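To: district-health-notices
From: Office of Public Health Communications, Prunness District
Subject: Re: Norovirus notification, Sekiguchi and Vornine wards
Date: October 2019

Dear subscribers,

Following the notice sent to this list on the rise in norovirus reports, the Office has received several requests for clarification. The relevant part of the original notice is repeated below, followed by our response.

> The district laboratory has confirmed norovirus in samples from two
> wards, Sekiguchi and Vornine. A total of 477 cases of acute
> gastroenteritis have been reported to the Office since July. Of the
> first 100 samples tested, 39 were positive for norovirus. No deaths
> have been reported. Schools, nursing homes and child care centers
> are asked to report any cluster of illness to the Office on the day
> it is identified.

The figure of 477 includes all reported cases of acute gastroenteritis, whatever the cause. It should not be quoted as the number of norovirus infections. Laboratory testing is continuing, and confirmed results will be published separately by ward.
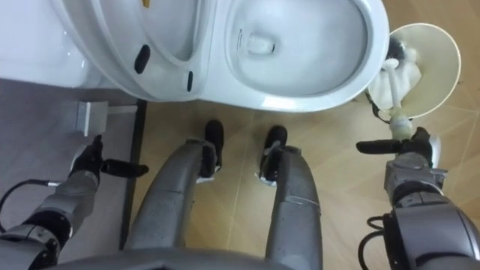
Nitent Nursing Home wrote to ask whether a resident who has stopped vomiting may return to the shared dining room the same day, as the notice did not say, and whether the same rule applies to kitchen staff.

The answer to both questions is no. Residents should take meals in their own rooms until 48 hours have passed without vomiting or diarrhea. Staff who prepare or serve food must remain away from work for the same period and should inform their supervisor before returning. A person may continue to pass the virus to others after recovery, and careful handwashing with soap and water remains necessary. Alcohol hand gel is less effective against norovirus and should not be used in place of washing.

Several facilities also asked about the reporting threshold. A cluster means two or more people in the same facility who become ill within a short period and are not known to have been exposed elsewhere. Facilities do not need to wait for a laboratory result before making a report.

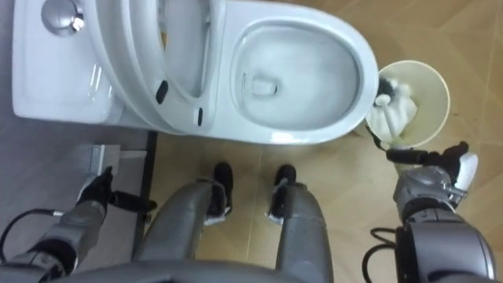 Reports should state the name of the facility, the number of residents or pupils and staff who are ill, and the date on which the first person became unwell. Names of patients should not be sent by e-mail. Where samples are required, the Office will arrange collection and will contact the facility with instructions.

The laboratory is able to process 60 samples per week under the present arrangement. Priority will be given to nursing homes and hospitals. Child care centers may therefore experience some delay in receiving results, and control measures should remain in place during that time.

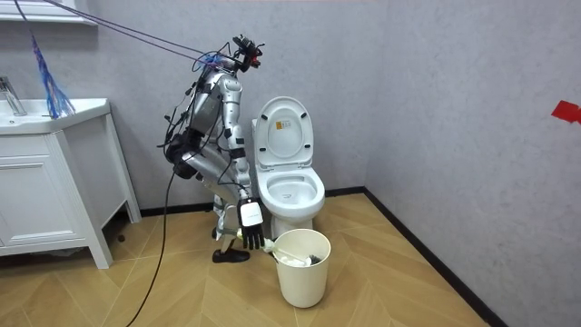
Robot at work in a bathroom, leaning toward the toilet.

Members of the public who become ill at home are advised to rest and to drink fluids often in small amounts. Medical advice should be sought promptly for infants, older adults, and anyone who shows signs of dehydration or passes blood. Those with symptoms are asked to telephone ahead before visiting a clinic.

Questions about this message may be sent by reply to the list address. Replies are visible to all subscribers.

Office of Public Health Communications
Prunness District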